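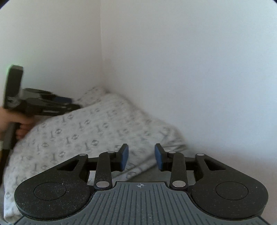 Can a machine change the bed yet?

Mon 30 November

I changed the sheets this morning and timed it, which I had never done before. Stripping the bed, putting the fitted sheet on, smoothing it, doing the duvet cover and both pillowcases took me eleven minutes. I wasn't hurrying and I stopped once to let the cat out.

The reason for the stopwatch is an argument I have been having with my friend Jozefína Polák since September. She thinks we will both have a machine in the house that does this sort of thing before our boilers need replacing. I think the boiler will go first. Mine is fairly new, so I am giving her a generous amount of time.

I worked for a good many years in the laundry at Brokby, a small hotel, and before that on a packing line, so I have looked at this from both ends. What follows is one person's view and I have no training in robotics.

At the hotel we had machines for nearly everything once the linen had left the room. The washers weighed the load and dosed their own soap. The ironer took a flat sheet in at one side and gave it back pressed and folded at the other. But someone had to stand at the front of it, find two corners in a heap of damp cotton and clip them on. That was my job for two winters. On a good shift I fed 800 pieces, counting pillowcases. The folding was automatic and the finding of corners was me.

It is still the same difficulty in a bedroom, only worse, as you don't have good lights or a clear table. A sheet in a heap has no shape of its own. You can see a fold and not know if it's an edge. If it has a small pattern all over, the pattern bends and disappears into the creases and starts again somewhere else. I find a corner mostly by feel. I run the hem through my fingers until it turns, and I couldn't tell you what my eyes are doing meanwhile.

A gripper with two fingers can certainly pick up cloth. That part doesn't worry me. Two flat pads closing on a fold will hold it, and if you have one in each hand you can pull the thing tight between them. I'd like to know how it tells that it has got one layer and not three, and what it does when it has got three.

The people working on this seem to have settled on showing the machine what to do. A person does the chore with a gripper in each hand, a camera on the gripper records it, and the recordings are used to teach the robot. You do the same job again and again, with the sheet lying differently each time. I think this is sensible. It's how I was taught the ironer, standing next to a woman who never explained a single thing and expected me to watch her hands.

It also has the advantage that the person is limited in the same way the robot will be. With a pair of tongs you can't run the hem through your fingers. You have to work out another way of doing it, and if you can't find one then the robot probably won't either. I tried it at home with two pairs of kitchen tongs and a single flat sheet. I did get it on the bed. It took me nineteen minutes and I wouldn't have let a guest see it. 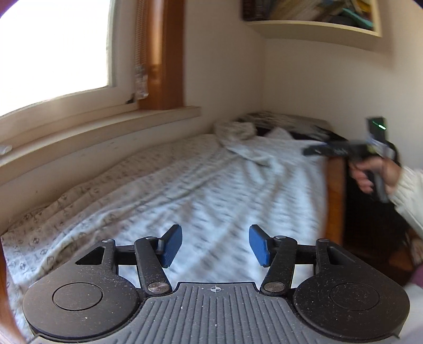

Then there is the room. A hotel bed stands out from the wall so you can get to both sides. Most beds in small flats and children's rooms are pushed into a corner, under a window if there is one, and you tuck the far side by kneeling on the mattress and leaning over. You shift the pillows to the other end while you do it. There's a shelf to mind your head on. I have seen several films of robots in bedrooms and in nearly all of them the bed had been given plenty of room. I'd be more impressed by a worse bedroom.

Daylight is another thing. By ten in the morning my own bedroom window is so bright that I squint when I face it, and the side of the bed nearest the floor is quite dark. I don't need to see to tuck in a sheet. A machine that works mainly by camera does, or it needs much better touch than the ones I have read about.

Jozefína says I am describing problems that will be solved by having more recordings. She may be right. She does sums for a living, mostly in Stata, and she is used to things getting better when you have more rows. She sent me the page of a firm called Zhuravel, whose cloth-handling arm is called the Jetinden, and they say it learned to fold towels from 3,885 recorded goes. I watched their film twice. It folds a towel properly, with the edges together, and it is slow. The towel is always the same size and always starts on a table in front of it. When I fold towels they start inside a pillowcase, or inside out, or with a sock in.

Still, I don't want to be unfair to it. A few years ago I would have said that a towel was out of the question. And slow doesn't matter as much in a house as it did on the line. At the packing place a machine had to keep up with the belt or it was no use to anyone. If something took an hour to make my bed while I was at the shops, I would be perfectly content with that, so long as it stopped when it got into a muddle and didn't pull the lamp over.

So I'd put the chores in some sort of order, going by what I have seen and done. Hoovering a flat floor is done, and has been for years. Folding towels and tea towels on a table, from a basket with only those in it, I think is close. Pulling a duvet straight on a bed you can walk round, perhaps after that. A flat sheet on a bed in a corner is a long way behind, and a fitted sheet is behind that, because the fourth corner fights back and you have to lift the mattress with one hand while you hook it on with the other. A duvet cover I would put last. I still do mine by climbing halfway inside it.

In the shop-floor work I knew, I expect the corner-finding job will go before any of the bedroom ones. The linen is all one kind, the light is steady and the machine can be bolted to the floor. I won't be sorry about that. It was hard on the shoulders and you went home with your hands wrinkled.

Jozefína and I have agreed that the test will be my spare room, with the bed where it is now and the sheet dropped on it in a heap. The loser buys dinner. She asked if she could move the bedside table first and I said no.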